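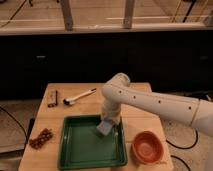 Plandis Tabletop Manipulation Set

Research licence, for universities, colleges and public laboratories

The Plandis set supports the study of pick-and-place learning on a single robot arm at a fixed table. It was developed by the Drurnau group under Wilma Forsyth and is supplied with recorded demonstrations, a trained baseline policy and the evaluation software used in the group's published work.

Method

Each task is given to the policy as a short written instruction, such as "put the cloth in the green tray" or "move the bowl to the left of the tray". The policy receives views from a fixed camera together with the position of the arm, and predicts a short run of movements at a time. Objects that play no part in the instruction are left on the table during both training and testing, so that the policy must choose among them. Their places are changed between trials according to a printed layout schedule.

What is supplied

Recorded demonstrations: 3000, of which 2501 are assigned to training and the remainder held back
Task instructions: 53
Layout schedules: 4
Baseline policy weights and training settings
Evaluation software with scoring sheets
Setup guide (PDF)

The arm, table and camera are not included. Trays, bowls and small household objects may be bought locally; the setup guide lists suitable sizes and colours.

Reported result

In the group's own trials, the baseline policy performed best on instructions naming a rigid object. Soft items placed in a tray were more often released too early, leaving part of the item over the rim. Callum Hepburn and Kenna Swanson describe the scoring of these cases in the setup guide, section 4.

Ordering

Licences are issued to institutions and cover all members of one laboratory. Applications should name a supervising researcher and be sent to Ewan Gillies, Licensing Office, Plirham. The next release of the demonstrations is planned for December and will be provided to current licence holders at no charge.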